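Kikby bench, Monday

Second day with the Mridha arm kit on trial from Zerier. Mounting went fine this time. The clamp plate still wants a longer screw than the one in the bag, so I used ours. Controller booted at the first try. Firmware left as delivered.

Their starter routine is 100 moves over a kitchen layout, toy food and dishes. I ran it at 90 percent speed first, then at 100. Logs are in the trial folder under both speeds. The setup wizard asks for table height twice and doesn't say which value it keeps. Wrote that on the list for Zerier.

Cable routing needs a decision before we go further. The manual gives one sketch for it and the sketch is for the older base. I'd like a proper clip set, or at least a length spec for the slack.

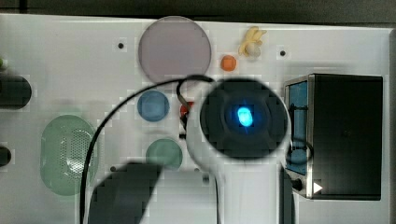

Cables and tabletop, two views.

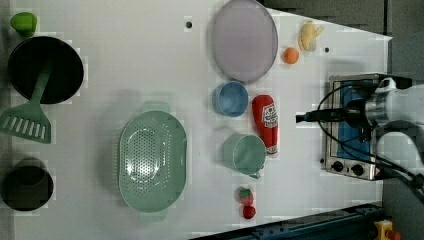
Kostilia had the same kit last spring and wrote back this afternoon. They would not buy the service plan in the first year, since all they ever used it for was a replacement fingertip, and that came faster through the regular parts order. They also said to redo the calibration after any change to the cabling, even a small one, and to save the old file under a new name because the software overwrites it.

Calibration file copied to the share before I shut down.

Still open:
Price for 2 spare fingertips, without the plan.
Ask Zerier if the clip set is sold separately.
Does the loaner period count from shipping or delivery? The quote says neither.
Rerun the slow routine after rerouting and compare logs.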